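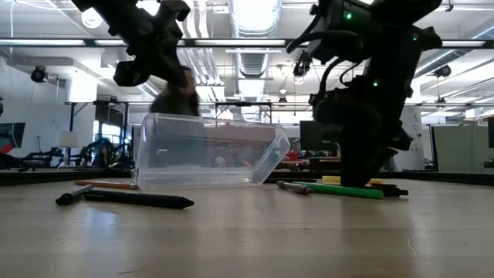 2022-10-06 | By the Trindade newsletter desk

Supply swap moves to the Palitz building

The fall school supply swap runs through the end of October in the Palitz building, ground floor. Bring pens, markers, folders and binders that still have some use in them. Please test markers on scrap paper first. Last fall 54 families took part, and we ran short of binders within 20 minutes.

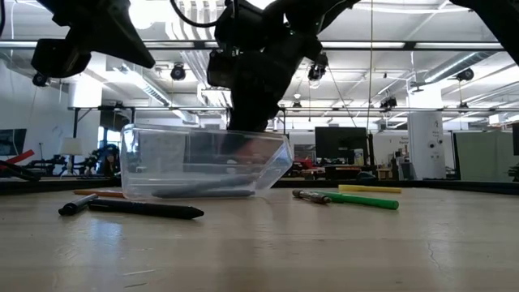

Drop-off is at the side door on Oma Street, weekdays from 3 to 6. Each household may take up to 15 items. Backpacks and calculators are handled separately, so ask at the desk. Parking behind the building is closed for paving. Use the Iment lot across the street.

2 comments | 58 shares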